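Hand-held gripper kit at the Taltcombe open day: my review

Posted 11/02/2019

I've wanted a go with one of these hand-held grippers for ages, so when Taltcombe put on an open day with a bench session for visitors I booked the same evening. You pay on the door, you get a cup of tea, and then you're let loose with the kit for as long as the queue behind you will put up with. I stayed the whole afternoon. My feet have only just forgiven me.

The room for the hands-on part is a plain white one with a wood-look floor and a big window, and people were already busy in it when I got there. 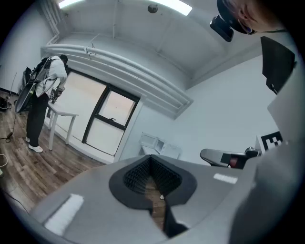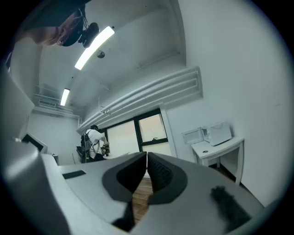
So, the kit. Tsuchiya make the gripper and Carkach sell it over here, in a box with a charger, a spare set of pads and a booklet that has clearly been through a translator at least twice. The idea is that you do a job by hand, holding the gripper, and the recording gets used afterwards to teach a robot arm the same job. I'd read plenty about this and thought I understood it. Then I tried to pick up a teaspoon and felt like I was wearing oven gloves.

It does get better! My first go was dreadful, my second was merely slow, and by the time I'd had a biscuit and come back I could lift a pen, turn it round and put it in a mug without swearing. The trick (a lady in the queue told me this, the booklet certainly doesn't) is to stop looking at your hand. Look at the thing you're picking up and let your wrist sort itself out.

The pads are the best bit. They've got a fine bumpy grip to them and they hold on to things I'd have sworn would slide straight out. A shiny plastic bottle top, no bother. A playing card flat on the table was beyond me, mind you, and beyond everyone else I watched.

Weight is where I'd grumble. The booklet says you can work with it comfortably for long stretches, and I'd love to meet whoever wrote that. I was fine to begin with, then my forearm started to burn, and after that I was propping my elbow on anything I could find. It's front-heavy, that's the trouble. If Tsuchiya could shift some of it back towards the handle I'd forgive them nearly everything else. I've got small hands too, and the squeeze is a long one for short fingers — there's an adjuster, but it only has 3 settings and the tightest was still a stretch.

There's a backpack you can wear with it as well, with straps over the shoulders. I had a turn in one and it sat nicely once somebody had shortened everything for me. Do get somebody to help, because I got one arm through the wrong loop and had to be rescued. Leaning forward over a table in it is fine. Getting a jumper off from underneath it is not, so dress light.

The software is called Jirken and it's on the free side of the box, meaning you don't pay for it but you do have to sign up. I liked it more than I expected to. You see your recordings in a long list, you can bin the bad ones with one click, and it warns you when you've moved too fast for it to follow. One of the helpers showed me a set of 293 goes at the same small tidying job, all done by the same person over a fortnight, and scrolling through them was oddly soothing. The early ones wobble all over the place and the later ones hardly wobble at all. What I didn't like was the wait. Every recording has to be saved before you can start another, and there's a little spinning wheel, and I came to hate that wheel.

Then there's the talk, in the lecture room across the corridor. It was good, if a bit long, with a robot arm at the front sorting cutlery that it had learned from gripper recordings. It dropped a fork and got a round of applause anyway. Somebody asked how many recordings it had needed and the answer was some 4000, at which point my forearm gave a twinge in sympathy.

Would I buy one? For myself, no, I've nowhere to put it and no robot to teach. For a college or a club with a few people to share the lifting, I think I would, as long as you try it on the smallest pair of hands in the group first. I'd give the gripper 3 stars out of 5, Jirken a bit more on a day when the wheel behaves, and the open day itself the full 5. They're doing another in December and I've already put my name down. Parking is round the back, by the way, and the signs for it are hopeless, so leave yourself extra time.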